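The Small Lamp on the Big Table

When I moved into my apartment, the ceiling light in the work room was strong and also a little cruel. It made every page look tired. For the first winter I read in the kitchen, where the light is softer, and I carried my papers back and forth like a waiter. Then in December I decided that a table deserves its own lamp, and I began to learn how people choose one.

I visited two shops. At Plasano, which sells office furniture, the seller showed me 61 lamps on one long shelf, all switched on together, so it was impossible to judge any of them. At Pledero, a repair shop with a few used lamps in the window, the owner Hooman Rahimi asked me a better question. He wanted to know which hand I write with. I write with the right, and he told me to put the lamp on the left, so that the shadow of my hand falls away from the words. I had been writing in my own shadow for twenty years.

He also advised me to try the lamp at home before I threw away the receipt. Cover the table with paper, he said, and move the lamp on it until the place feels correct. You can draw a circle around the base with a pencil and try another place, and after some evenings you will see which circle you return to. The paper has a second use. It takes away the shine of a white table, which can disturb the eyes when the light comes from low and near.

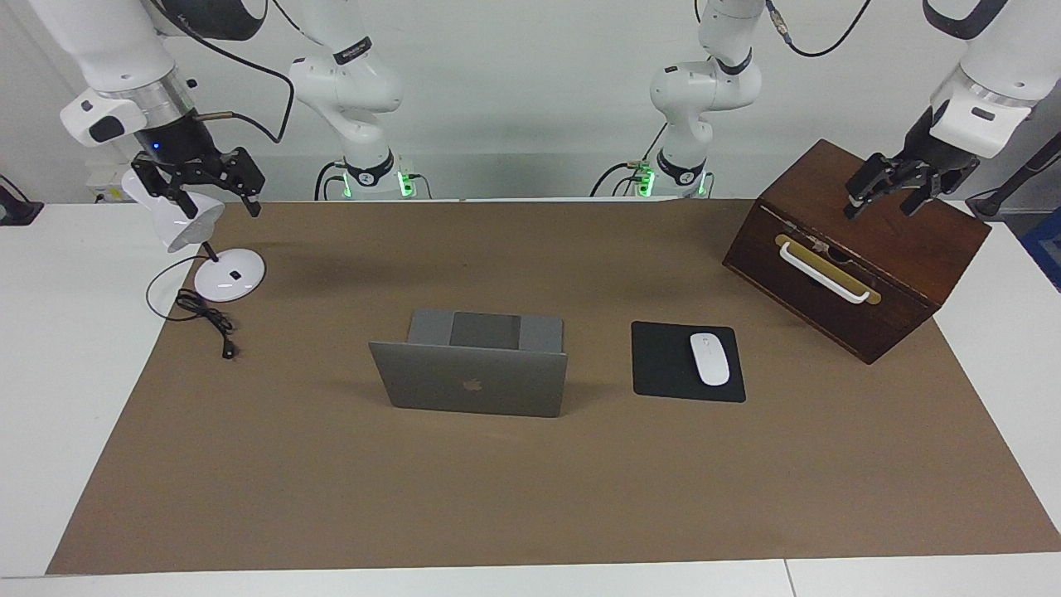 Brenda Figueroa objects to the paper. She wrote to me that a sheet on the table is fine for one evening, but after a week it curls at the corners and catches the sleeve, and she would prefer a cloth. She also thinks the shade matters more than the place. A lamp with a shade that tilts, she says, forgives a bad position, and she has kept hers in the wrong corner for years without suffering.

I think she has a point about the shade. When it can lean, you can turn it toward the wall for a calm evening and bring it down again for sewing or for the tax forms. A round base is also kind to a crowded table, as it has no corners to push against the books.

The cord is the less pleasant subject. I leave mine in a loose coil next to the base while I am still trying places, and I tie it only when I have decided. Mr. Rahimi does not like a tight knot near the lamp, where the cord bends the most. He sells a cloth tie for this purpose, but a piece of soft string did the work for me.

My lamp has now stayed on the third circle since the end of winter. The first two circles are still on the paper, and in one of them I keep my tea.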